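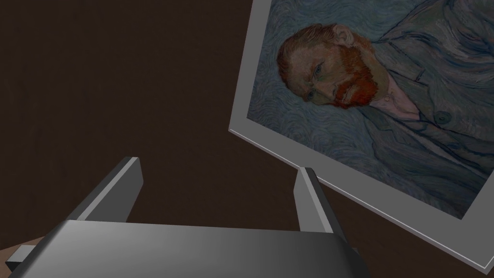

Print this page | E-mail this page

Section 7. Setting Up the Seswood Dehumidifier

7.1 Placement

1. Stand the unit upright for 6 hours before connecting it to power.
2. Place it on a level floor, at least 13 inches from any wall or curtain.
3. Keep doors and windows closed while the unit is running.

CAUTION: Do not use an extension cord. Do not operate the unit in a room with standing water.

7.2 Drain Hose

1. Switch off the unit and remove the water tank.
2. Remove the rubber plug from the rear outlet.
3. Push the hose fully onto the outlet and tighten the clamp by hand.
4. Run the hose downhill to a floor drain. The free end must remain below the outlet along its full length.

NOTE: Keep the rubber plug. It must be refitted before the tank is used again.
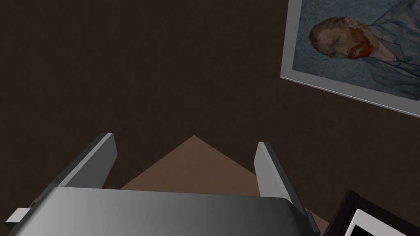
Gripper fingers, computer rendering

7.3 First Start

1. Refit the tank, or confirm that the hose is secure.
2. Press POWER and set the humidity level to the desired value.
3. Clean the air filter after the first 32 hours of use.

Questions about this section should be sent in writing to Fergal Ó Briain, Jemcombe Product Support.

Print this page | E-mail this page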